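Fri 3 October

# Cups, Color and the Good Blue Tablecloth

Every fall we get together around the Skirberg craft table, and this time I couldn't resist giving the cups a page of their own. I've been fond of paper cups for years (my kitchen cabinet is proof, my sister would say), and there's so much you can do with a plain white one and a stripe of color. I brought the tablecloth along as well, the one I bought with my very first paycheck from Bollier, and I think it makes everything on it look ready for a party!

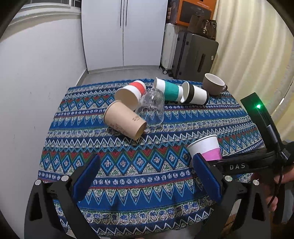

*Javiera Herrera*

A good many of them on their sides, and the mug at the back still standing up straight. I love the teal band and the black one so close together, with all those zigzags and diamonds running underneath — I would happily have a whole set in that teal. The kraft cup has its own quiet charm too, with the faint brown print and the little drawing on its side.

Anjani Jugah asked me to say something about the pink, as it's her favorite and has been since our February get-together, when she went home with a bag of pink odds and ends and a very big smile. I like a band that looks a bit streaky, with edges that wander. It has so much more life in it than a perfectly straight one, and it sits beautifully against a row of blue diamonds.

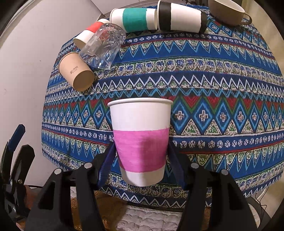

**Can I color a band on a paper cup at home?**

Plain white cups take crayon or colored pencil nicely, and you only need to keep your color well below the rim if anyone is going to drink from it. Slip a second cup inside while you work so the sides don't give under your hand. A pack of 30 will keep a family busy for a whole rainy afternoon, and then some!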